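4.2 Where the book goes while the bed is being made

Guides to bedmaking, including the one printed on the back of every Wundico duvet package, begin with a bare mattress and a person with free hands. Our 50 households in Prornton began with neither. Almost every bed in the study had something on it that did not belong to the bedding, and before any sheet could be straightened that something had to be dealt with. We call these objects residents. In our notes the most common residents are reading matter and the decorative cushion, and the two are often found together (Figure 2). 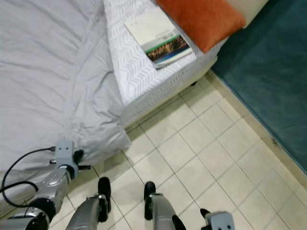
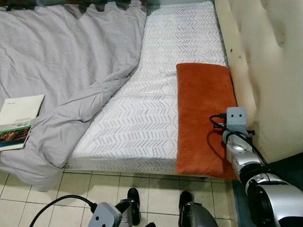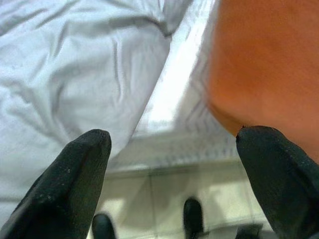
Figure 2. One bed, one session. Pale fabric and something orange are in all three views.

The simplest way to deal with a resident is to remove it. Participants told us in the entry interview that this was what they did. The diaries tell a different story. Over the 6 weeks of the study, the usual treatment of a book was to shift it to whichever part of the bed was not being worked on, and then to shift it again when the work caught up with it. A book could cross a mattress several times in a single morning without touching a table, a shelf or, as far as we could establish, a reader.

We coded each of these moves in Usero as either a transfer (the object leaves the bed) or a deferral (the object stays on the bed, somewhere else). The distinction held up well with books. It held up badly with cushions, which have an uncertain legal status. A cushion is bedding when the bed is finished and an obstacle until then. One participant listed hers under "bedding" in week one and under "clutter" in March, after the study had formally closed — she wrote to tell us, and we have amended nothing.

Duvets complicate matters further. The recommended procedure is to take the duvet off the bed entirely, smooth the sheet, and put the duvet back. In practice the duvet is folded toward one side or the foot, the exposed part of the sheet is smoothed, and the part underneath is taken on trust. We refer to this as the half-turn. Participants who used the half-turn rated their beds exactly as tidy as participants who did not, and when the two groups were invited to rate each other's beds the result was the same. We had hoped for a finding here.

The half-turn also produces a surface. A folded duvet is level enough, at least near the mattress, to hold a paperback, and it was widely used for this purpose. The drawback is plain as soon as the duvet has to go back, and we expected participants to learn from it. They did not, and on reflection neither do we. Both authors make their beds this way and both have lost bookmarks to it.

Patterned sheets deserve a short note. Several participants held that a printed sheet should be laid so that its lines run true with the mattress, and that a crooked one would be noticed. When asked by whom, they mentioned visitors. When asked whether visitors saw the sheet, they mentioned the duvet. The sheets were straightened anyway, and with some care, in rooms whose doors were then closed for the day.

Time per bed was modest. With residents present, a session in the Van Dijk Street apartments seldom ran past 10 minutes, including the period spent reading the book. We excluded sessions in which the participant lay down.

A limitation is that households knew we were interested in beds, and may have cleared them more than usual. If so, we would be glad to see the originals. Section 4.3 takes up the question of the floor, where a good many cushions spend the night.

Comments (4)

linenpress
The half-turn has a name! I've been doing it all my married life and calling it making the bed.

second_drawer
Did you code for cats? A cat is a resident by your definition, and it defers itself.

Reply from the authors
Cats are in the appendix. They broke the transfer category.

tuckedin
I put the cushion on a chair, then the chair is full, so the clothes go on the bed. Please extend the study.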